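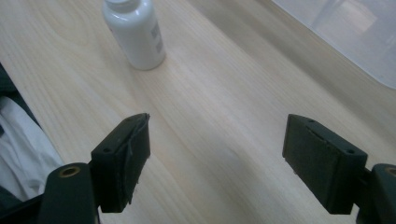
Keeping fish sauce, vinegar and other bottled seasonings

Home Tips Larder Cooking Cleaning Contact

Most bottled seasonings keep for months, but they don't all keep the same way. Salt does most of the work in fish sauce and soy sauce, so either can stand in a cupboard for a while after opening. They darken and taste sharper with time. If you only use a splash now and then, put them in the fridge door.

Oyster sauce is different. It is thick, sweet and less salty, and it goes mouldy round the neck if left out. Refrigerate it once opened and wipe the rim with a damp cloth after each use.

Buy the size you will finish. A 400 ml bottle of fish sauce is too much for most households of two, whatever the saving. Potbridge market sells 100 ml bottles on the dry goods stall and they suit us better. 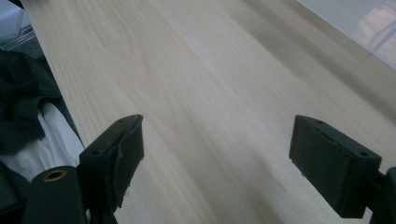 Noemi Ferri wrote in July to say she decants her big bottle of soy into small ones and keeps the spares at the back of the fridge, and that the last of it tastes much the same as the first. She boils the small bottles for 10 minutes and lets them dry fully before filling.

Crystals at the bottom of fish sauce are usually salt. Strain them out or leave them. A bottle that fizzes or smells of yeast should go down the sink.

Vinegar needs no fridge. Rice vinegar may turn cloudy, which does no harm. Chilli oil should be kept cold if it has garlic in it, and home-made garlic oil should be used within a few days.

For a quick seasoning mix, stir 3 tablespoons of soy with one of rice vinegar and a pinch of sugar. Make it on the day you want it.

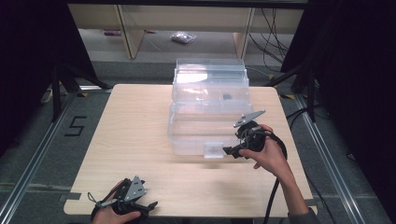 Svyatoslav Sirko: I'd add a little of the water from soaking dried mushrooms to that mix and cut the soy down to two spoons. It goes further and isn't so salty. Good on plain noodles or over steamed cabbage.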